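Jun 20, 2023 – shoe bench, Vella job

Really happy with today's sneaker! White on a white table sounds like a bad idea, but I like how plain it keeps things, and the wall is plain too, so your eye goes straight to the shape of the shoe.

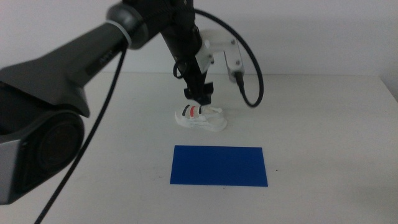 Emília wants the cleaning notes written up before Arwel takes over the shelf, so: 14 minutes with the soft brush, 5 drops of soap in the small bowl, laces washed on their own. I'd skip the stiff brush completely (I tried it in January on the Castach pair and scuffed the toe – sorry, Maja).

Tabletop got a wipe as well. Still a few faint smudges on it, nothing bad, and I love how much room there is on this one. 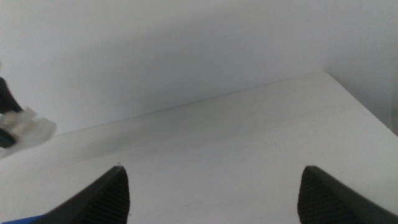 **Table / wipe-down**

Warm water first, then the dry cloth, long strokes toward the wall. Wing-sze's spray is great on marker but go easy, the 700 ml bottle has to last. Next up: the Odukoya boots, size 18!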